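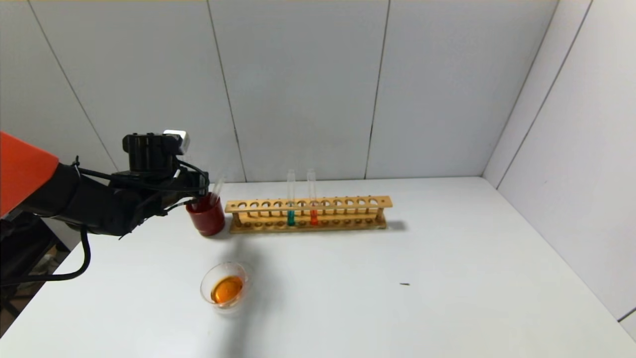 Wooden test tube rack and red cup on the table

Grajales Science Supply Forum > Policy and Purchasing > Glassware deposit, revised terms

hrengifo_admin
Members are advised that the glassware deposit will be set at 17 percent of list price for all orders placed after 30th March. Orders already confirmed are not affected. Inquiries should be addressed to Hernán Rengifo at the purchasing office.

asteo_labs
Our department wishes to register an objection. We paid deposits of $1,440 last November and have received no statement of return. A higher rate should not apply while earlier balances remain open.

hrengifo_admin
The Asteo balance is under review. $1,238 has been approved for return. The remainder relates to chipped items.

asteo_labs
We do not accept that finding. The tubes in question were chipped on delivery, and this was noted on the signed slip.

beltetti_store
Beltetti supports the new rate. Under the old terms, breakage was paid for by every member, including those who had none.

wititz2
May schools pay the deposit in two parts? Our budget closes before the term does.

hrengifo_admin
Yes. Please write "split" on the order form. Asteo, kindly forward a copy of the slip.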